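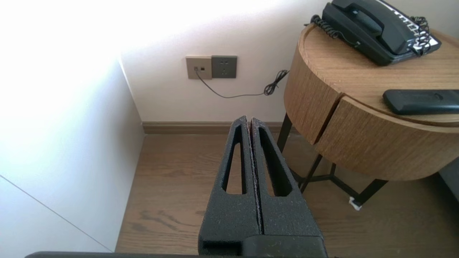
部屋の隅の床は、どのくらいの頻度で手入れをすればよいのでしょうか。

乾いた布による拭き掃除を週に一度、幅木と壁際の点検を月に一度行えば、通常の住まいでは十分と考えます。

2024年4月3日

本稿では、当方の自宅兼仕事場における壁際の清掃および配線の整理について、昨年7月から続けている手順を記録いたします。先に掲載した「机まわりの整理」の続編に当たりますが、前回をお読みでない方にも差し支えのないよう、必要な事項は改めて記載いたします。

一 対象とする範囲

対象は、暖かみのある茶色の木の床、床より少し濃い茶色の幅木、淡いオフホワイトの壁が接する一角です。壁には四角いプレートが二枚並んで付いております。左はベージュ系の通信用と思われる差込口、右はそれより暗い灰緑色の電源コンセントです。近くには机を置いており、その脚の後ろまで幅木が続いております。

この一角は日中よく光が入るため、壁の明るさに比べて床際の埃が目に付きやすい場所でもあります。入居当初は家具の背後に隠す計画でしたが、差込口に手が届かなくなることが判明し、現在の配置に改めました。以後、この壁の前には背の高い家具を置かない方針としております。

二 使用する用具

用具は次のとおりです。

乾いた綿の布 二枚
柔らかい毛の小ぶりな刷毛 一本
固く絞って使う布 一枚
Gruseo の床用ワイパー 一本
Tralier の結束用面ファスナー 一巻

ワイパーの購入価格は995円、面ファスナーは961円でした。いずれも近隣の店舗で求めたもので、特に高価な品を選んだわけではありません。以前は Dow という名称で売られていた箒を用いておりましたが、毛先が硬く、幅木の上端に細かな筋が残ったため、屋外用に転用いたしました。

三 清掃の手順

はじめに、コンセントに接続している機器の電源を切り、プラグを抜きます。プラグの根元に埃がある場合は、乾いた刷毛で軽く払います。差込口の内部には何も差し入れず、水分を含む布も近づけません。

次に、幅木の上端を刷毛で払います。左の隅から始めて机の脚の後ろまで、一方向に進めます。往復させますと、払った埃が再び隅に戻ることがあるため、当方では一方向としております。払い終えたら、床に落ちた埃をワイパーで手前に集めます。

続いて、床板を木目に沿って乾拭きします。当方の床には、色の濃い筋や節のある板が含まれております。越してきて間もない頃、節を汚れと見誤り、洗剤を付けて繰り返しこすったことがありました。節が薄くなるはずもなく、その周囲の艶だけが鈍くなりました。以来、色の濃い箇所を見つけた場合は、まず乾いた布で一度だけ拭き、変化がなければ木の模様とみなして次に進むことを原則としております。

固く絞った布は、飲み物をこぼした場合など、乾拭きで落ちない汚れに限って使用します。使用後は直ちに乾いた布で水気を取ります。板の継ぎ目に水分を残しますと、後日、縁が反り上がるおそれがあります。

壁面については、幅木のすぐ上を乾いた布で軽く押さえる程度にとどめます。淡い色の壁は、強くこすりますとその箇所だけが白く浮いて見えるためです。手の跡が気になる場合も、消しゴム状の清掃材は用いておりません。賃貸の方は、あらかじめ管理会社に壁材の種類をお尋ねになるとよいでしょう。

四 配線の取り扱い

昨年7月の時点では、机の下に延長コードが二本、通信用の線が一本、用途の分からない線が一本ございました。最後の一本は、以前使用していた Trindon の卓上照明の付属品と判明し、照明本体とともに処分いたしました。

残りの線については、すべて面ファスナーで緩く束ね、机の天板の裏側に沿わせることといたしました。床に線を這わせないだけで、ワイパーを止めずに掛けられるようになり、作業の負担は相当に軽減されました。束ねる際は、きつく折り曲げないこと、また電源用と通信用を別の束とすることに留意しております。後で一本だけ抜き取る必要が生じたときに、全体をほどかずに済みます。

通電中のコードを束ねたまま使用することについては、機器の説明書に注意書きがある場合がございます。消費電力の大きい暖房器具などは束ねず、壁のコンセントに直接接続してください。当方でも冬季の電気ストーブはこの扱いとしており、使用期間中は机を壁から少し離しております。

なお、コードに貼る名札は紙製のものを自作いたしました。市販の樹脂製名札も検討いたしましたが、一組1,134円であり、線の本数に照らして見送った次第です。紙の名札は半年ほどで端がめくれてまいりますので、点検の折に貼り替えております。

五 机の脚について

床の傷の多くは、机をわずかに動かした際に生じます。当方では脚の裏にフェルトを貼っておりますが、砂粒が付着しますとフェルトがかえってやすりのように働きます。月に一度の点検では机の片側を持ち上げ、フェルトの裏面を確認いたします。付着物が取れない場合は交換します。交換用のフェルトは、四枚入りが173円でした。

机を持ち上げる作業は、天板の上の物をすべて移してから行います。一人で行う場合は決して無理をなさらず、片側ずつ、低く持ち上げるにとどめてください。当方は一度、湯呑みを載せたまま持ち上げ、第三項に記した固く絞った布を使用する事態となりました。

六 実施の記録

記録は、暦の余白に印を付ける簡素な方法によっております。週ごとの拭き掃除は丸印、月ごとの点検は二重丸です。年末には繁忙のため丸印が三週続けて欠け、再開した際には、幅木の上端に灰色の埃が薄く積もっておりました。このときは刷毛だけでは取り切れず、乾いた布を指に巻いて端から拭き取りました。

今後は、隅の幅木と床の境にあるわずかな隙間について、充填材を用いるか否かを検討する予定です。木は季節によって伸縮いたしますので、少なくとも梅雨を越えるまでは現状のまま様子を見ることといたします。結果については改めて本欄に掲載いたします。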